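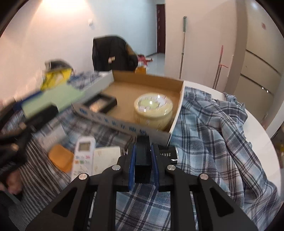 Figure 3. Shallow cardboard tray on a table, with a lidded round container inside it and a remote control and other small items in front.

4.2 Open trays and the sorting of small items

The households in our study kept most of their small belongings on a few flat surfaces: the coffee table, the end of the kitchen counter, and a shelf or cabinet near the front door. Of these, the coffee table was the hardest to describe with the categories used in our first survey. Things on it did not belong to one task or one person. A remote control, a notepad, a tin of hand cream and a spare battery might share the same spot for weeks, and the people we spoke with often had trouble saying where any of them should go.

Low open trays were the most common answer to this problem. Some were bought for the purpose, but many were cut-down shipping boxes or the lower half of a gift box. The tray in Figure 3 is of this second general type: cardboard, white on the outside and plain brown on the inside, with blue printing along the front wall. Participants liked such trays for their low sides. Items could be seen from the couch and picked up without moving anything else, and the whole tray could be lifted when the table was needed for a meal.

We had expected the tray to work as a boundary, with everything small ending up inside it. The home diaries did not support this. In the Beaudoin apartments, where 50 households kept a diary through July, the table area just in front of the tray held as many entries as the tray itself. Figure 3 shows a mixed arrangement. The round container with the glossy lid is in the tray, while the remote control lies outside it, next to a cream-colored square notepad or card. Diary keepers explained the split in terms of reach. Anything used several times an evening stayed on the table, and the tray took things that were wanted nearby but less often.

Remote controls were the clearest case. They were listed as "put away" when they lay next to the tray, in line with its front edge, and as "out" when they were on the couch or the floor. Several diary keepers used the phrase "by the tray" as if it were a storage place in its own right. We have kept this wording in our coding scheme and treat the strip of table in front of the tray as a separate zone — the apron, in the tables that follow.

Round containers behaved differently from boxes. They were placed in the tray early and tended to stay there, often toward one side, and smaller flat items were then fitted in around them. People gave two reasons. A round tin or jar wastes space on a shelf, and a decorated lid is something they do not mind having in view. Containers with patterned lids were named in the diaries far more often than plain ones, although the contents were seldom recorded. When we asked about contents at the follow-up visit, the usual answers were sewing supplies, coins, candy and keys that no longer opened anything.

Flat items such as cards and notepads were the least stable group. They were moved whenever something else was moved, slid under the corner of a tray, or set beneath a remote. In the Seka row houses we found the same pattern, with the difference that trays there were more often kept on a hall cabinet and mail made up a larger part of what was in them.

A tray also sets a limit on how much is kept. Households that used one with a low wall cleared it when items began to stack above the rim. Households using a deep basket cleared it much less often, and two of them stopped making diary entries for the basket because they could not see the bottom. This agrees with the results from the Wusier pilot, where 166 storage spots were checked at two visits and the deep ones had changed least.

The coding scheme for the full set of 2499 diary entries therefore records three things for each item: its zone (tray, apron or elsewhere), its general shape, and whether it touches or rests on another item. Color and material were noted for trays only. Section 4.3 applies the scheme to kitchen counters, where the tray is often replaced by a cutting board or a folded towel and the apron is harder to mark off.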